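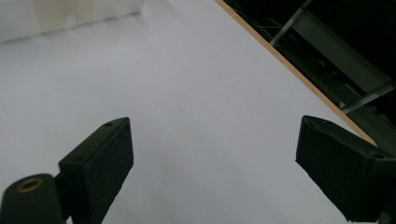 Packing bench, gripper open, table clear in front of it.

January, late morning, Nendton bench notebook

Okay, catching up on three days of notes, sorry for the handwriting to whoever types this up. We're at 696 demonstrations for the small-box pack job, and the Pikel cell out on the floor is running on what we had up to 539. So it's learning from us with a bit of a lag, and it shows! It still dithers over the container before it lets go.

What I really want on paper is how the shift has changed, and I keep forgetting to write it down. Before Pikel, nine of us stood at the line and packed. Now seven pack and two are in here doing demos, and we swap after lunch. I like demo days. It's quiet, I can hear the radio, and my shoulders don't ache by two o'clock. But a few people on the line feel they got the heavy end of the deal (fewer hands, same truck to fill), and I think they have a point. Brought it up at the morning huddle and was told the numbers get looked at again once the Nogueira order ships. We'll see. 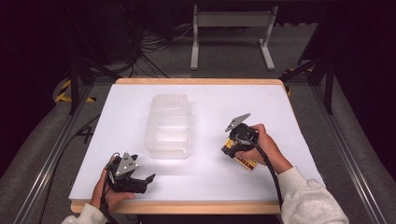

Speed is the thing I argue about most with the floor. Everybody out there thinks we're slacking in here, and compared with bare hands we're slow, no question. With a gripper in each hand you stop reaching the way you normally do. A small box like the yellow and red one has to be pinched in the right-hand jaws and carried over to the frosted container, and the left gripper often has nothing to do but stay open and keep out of the way. My first week I kept wanting to grab the box with my fingers. Now I catch myself packing slowly on the line too, which did not go over well.

Things to fix:
Cables drag on the wrists. Try clipping them at the elbow.
Long sleeves are fine, but push them back from the handles.
Write down drops! The Pikel people want the fumbles kept in, and we've been tossing them.
Break-time talk is all Binance and somebody's coins lately, so please finish the log before you go argue about it.

Also asked whether demo time counts toward the packing bonus. No answer yet. I'm asking again after lunch, and I'll put whatever they say on the next page.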